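El transbordador de Lerkutard salía a las 15 y Anqi Tan llegó al muelle con la maleta de su tía y el billete doblado dentro del guante. El hombre de la taquilla le dijo que había niebla en el canal y que esperase en la sala.

En la sala había una estufa y dos bancos. En uno dormía un chico con botas de pescador. En el otro estaba Esta, la viuda del panadero, con un paquete sobre las rodillas.

– Vas a vender la casa – dijo Esta.

– Voy a verla.

– Tu tía pedía 200 al mes por el piso de abajo. Imar se lo pagó hasta diciembre y luego dejó de pagar.

Anqi no sabía quién era Imar. Su tía escribía cartas cortas en las que hablaba del tejado, del precio del gasóleo y de un perro llamado Tang que se comía los jabones. Nunca mencionó a un inquilino.
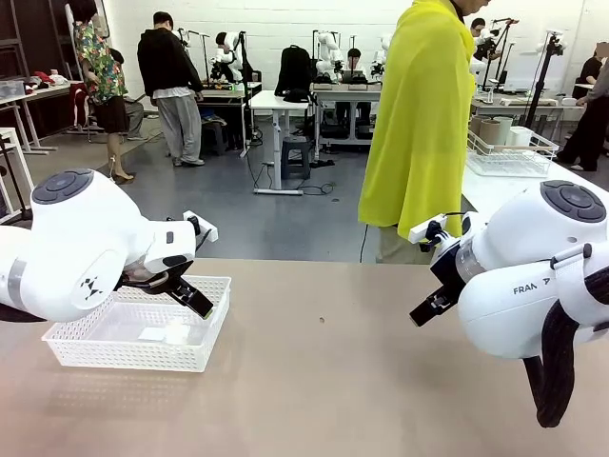
– ¿Sigue viviendo allí? – preguntó.

– Sigue. Arregló la caldera y la cerca. Cuando ella se puso mala, le subía la sopa. Yo no digo nada, pero el dinero es el dinero.

El chico de las botas se despertó, miró el reloj y salió a fumar. Por la puerta entró olor a gasóleo. Esta abrió el paquete, partió un bollo y le dio la mitad más pequeña.

Embarcaron con 30 minutos de retraso. Anqi hizo la travesía de pie, junto a la barandilla, y no vio nada hasta que apareció el faro.

La casa tenía las contraventanas pintadas de verde. En las cartas siempre habían sido azules. Llamó y le abrió un hombre mayor, en calcetines, con un perro gris detrás.

– Eres la sobrina – dijo Imar –. Pasa, que se va el calor.

Sobre la mesa de la cocina había un sobre con su nombre. Dentro encontró 145 en billetes pequeños y una hoja con las sumas hechas a lápiz.

– Falta lo de enero – dijo él –. Te lo doy cuando cobre la leña.

Anqi dejó la maleta en el suelo. El perro la olió por las cuatro esquinas y se tumbó encima. Ella preguntó cuál de las dos habitaciones tenía menos humedad, e Imar fue a buscar sábanas.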